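Restaurants & Eating Out > Hot smoking vs. braising at the Flastholm on Brennan Street

Posted by Brendan Ó Riain, January
19 replies | 3068 views | 7 shares

brendan_oriain
Ate at the Flastholm twice this month. The menu says the brisket hash is "smoked in-house." The first plate had a clear smoke ring, maybe a quarter inch. The second had none, and the texture was closer to a braise: wet, stringy, no bark. Same price both times. Has the kitchen changed its method, or is this batch variation?
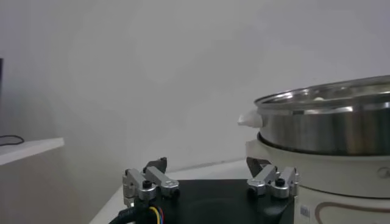
Both visits were at lunch, before 1 p.m. I sat at the counter the first time and in the back room the second. The hash came with the same potatoes and the same pickled onion, so the rest of the recipe looks unchanged.

saltline
A smoke ring is a poor test. It forms from nitric oxide and carbon monoxide reacting with myoglobin near the surface, and it stops early in the cook. Electric smokers often give you none. Bark is the better indicator.

brendan_oriain
Agreed on the ring. There was no bark either.

dunent_regular
Hash is chopped and held. If they hold it covered, the bark goes soft within the hour. I worked a line at the Dunent and we had exactly that complaint every weekend.

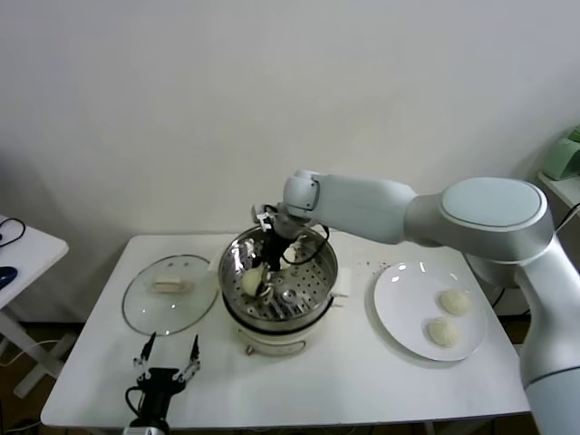

We fixed it by holding the brisket whole and chopping to order. It adds almost 95 seconds a plate, and most kitchens won't accept that at lunch.

saltline
Holding explains soft bark. It doesn't explain stringy meat. Stringy at the surface with a wet center says it was pulled from a covered pan with liquid in it.

kpt_nw
Disagree. A wrapped brisket sits in its own liquid for hours. You can get that texture from a smoker with no braise involved.

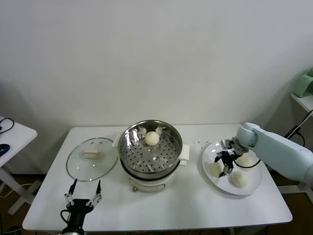 I'd ask what wood they use. If the server can't find out, draw your own conclusions. The Ketthorpe prints it on the menu, along with the cut.

saltline
Printing the wood on the menu proves they own a printer. Did it taste of smoke, yes or no?

brendan_oriain
First visit yes. Second visit faintly, and mostly in the onion.

dunent_regular
Then order the sliced plate next time.
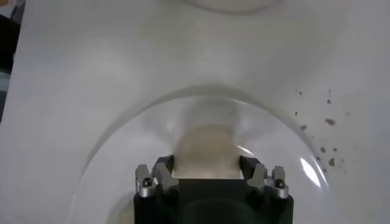

Slices show you the edge and the grain, and they can't be mixed with yesterday's trim.

brendan_oriain
Will do. The sliced plate is dinner only, after 5.

Recent threads
Ketthorpe brunch: worth the wait?
Best counter seats for one
Dunent has dropped the clam chowder
Corkage fees, updated list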